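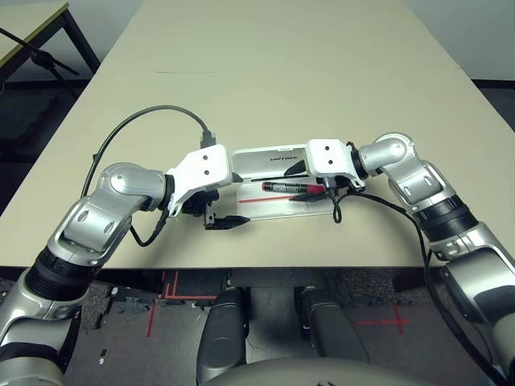
Two-arm work at the table: a clear case with a marker pen inside.

Call for participants: household and shop-floor chores, people and machines compared

Stillico is looking for 26 adults to take part in a paid study this October at our Bundwood site. We want to know which everyday hand jobs a two-armed robot can do at a useful standard, and which ones still need a person. To judge that fairly we need ordinary people doing the same jobs at the same kind of table.

What you will do

You will work through a set of small chores: putting pens into a case and taking them out, closing lids, sorting a drawer, folding hand towels, packing small parts into boxes and wiping down a counter. Some come from the home and some from packing and stockroom work. You will do each one at your normal pace, first with bare hands and then with a pair of simple pinch tools that limit your grip to two fingers per hand.

After that you will watch recordings of the robot attempting the same chores and mark each attempt as acceptable, needs redoing or failed. We expect plenty of disagreement about the towels. Please mark what you think and don't try to guess what the person next to you put.

A visit takes roughly 3 hours with a break. You will be asked to come once. You will not be in the room with a moving robot.

Who can apply

You must be 18 or older and able to sit at a table and use both hands. Half the places are for people who have worked in a shop, warehouse or laundry, or as a cleaner. The other half are for people who do most of the chores at home. Left-handed applicants are very welcome. No technical background is needed, and we can't take anyone employed by Stillico or by our software partner, Skallus.

Pay

$60 for the visit, paid by card the same day. Parking on the Abubakari Street side is free.

Your data

We film hands and tabletop only. Your name is kept apart from the recordings, and you can withdraw at any time during the visit and still be paid.

How to apply

Fill in the short form at the Stillico front desk or ask for it by mail. Forms must reach us by September 9, 2025. Questions go to Ekkachai Intarasuk, study coordinator, extension 1568.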